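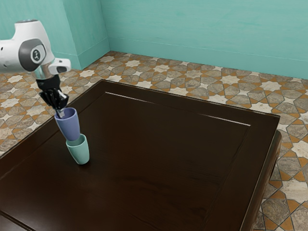
Does the success check need object poses, or can it run from contact data alone?
It needs poses. With contact only, a cup held inside another one scores the same as a cup released there, and the policy learns to stop early.

On the Goltuver list someone wrote:
> We retrained on the Atis cup tasks with 1,886 simulated
> demonstrations and get a lower nesting score than your
> note reports. Same seeds, same controller. Is the check
> in the release the one you used? Also, does ball-in-cup
> share it?

The release has the older check. Ours adds two conditions: the gripper must be open, and the inner cup's axis must be within tolerance of the outer cup's axis after settling. Pull the Tekin branch and rescore your saved rollouts before you retrain anything.

Ball-in-cup uses a separate test. The ball center has to be below the rim plane and inside the inner radius at that height. 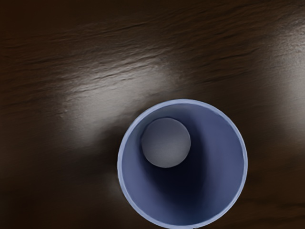 We do not require the ball to reach the lowest point of the cup. An earlier version did, and it rejected episodes where the ball was still against the wall at timeout - that was a physics step problem and had little to do with the policy. Doubling the solver iterations fixed most of it, at a cost in wall time.

One more difference to look at: Drirlow randomizes table friction by default and our runs had it off. Set it to fixed for the comparison. If the gap is still there after rescoring, post the per-seed numbers and the config diff and I will run them against our checkpoint.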